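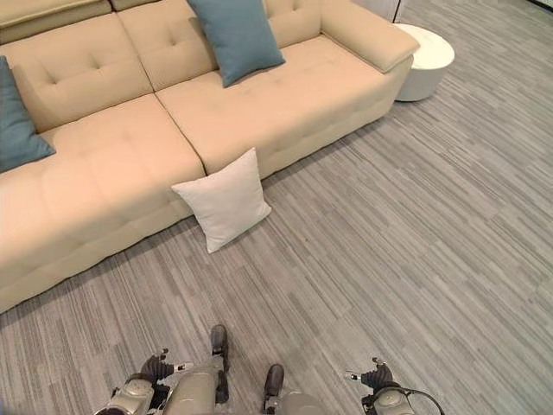

Pillow pickup set: is 1,226 demos enough, or just 1,226 copies of one demo?

gerrit_modise
Posted Monday
Went through the Renia living room batch over the weekend. 1,226 episodes of putting a pillow back on a sofa, and I'm not sold. Same couch, same streaky gray carpet, teal pillows that never get touched. A policy trained on that learns one couch. Has anyone run it somewhere else?

uyen.mac
We did. Trained on the full set, then 23 trials on a leather loveseat in our lab. It got 8. Make of that what you want.

gerrit_modise
8 of 23 is about what I feared. And the grasp hardly varies either. It's nearly always this, one hand on each end and squeeze:
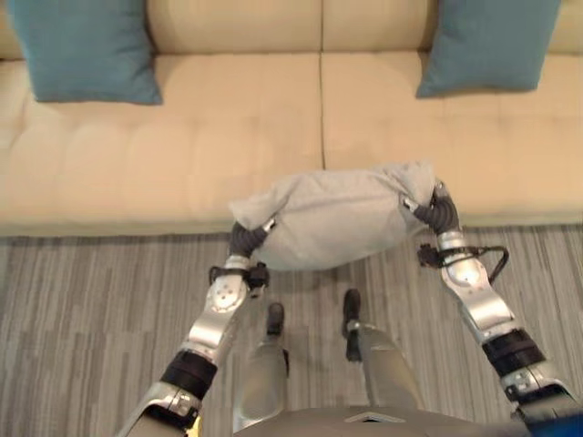 Wissam Zoubi
I don't buy the "one couch" complaint. You want the two-arm timing solid before you start swapping furniture. We mixed rooms from day one on Predero and ended up with 2,090 episodes that taught it nothing well.

gerrit_modise
Maybe. Or your operators were new. Did you check success by operator?

Wissam Zoubi
No. Fair point, but I'd still start narrow.

cuc_m
Are the failed grabs in there? Our copy has only clean ones, and I'd take a hundred ugly recoveries over another thousand of these.

uyen.mac
They get filtered before upload. I asked for the raw set in February and I'm still waiting.

gerrit_modise
So the number on the project page is after filtering — and there's no word on how much got tossed. I'm holding off on using it until somebody posts that.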